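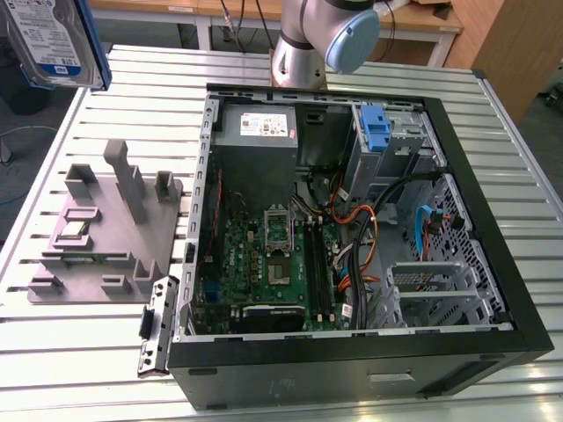

Is the Sisero teardown kit worth it for a small refurb shop?
Edem Laryea
2018-01-13

Cledwood is offering us their Sisero package: one arm, a slatted table, printed holders for the small boards, and software that is supposed to strip old desktop towers. The rep says 21 towers a shift. Their demo material has the side panel off before the arm does anything, and I'd like to know who took it off. Has anyone run one on mixed stock?

Doltex
We trialed it in July. Memory and drives were OK on the models it had been taught. Cables were the trouble — every tower has them routed differently, and ours stopped for help on 2 out of every 23 machines on a good day. Ask what they mean by "strip." For us it didn't include the power supply. Also ask who makes new holders when your board sizes change, and get the price in writing. We sent ours back.

requena
just buy a good electric screwdriver. 2000 bucks a month for a lease is nuts

Edem Laryea
Thanks. I've asked them to run a pallet of our own towers, lids on. No reply yet.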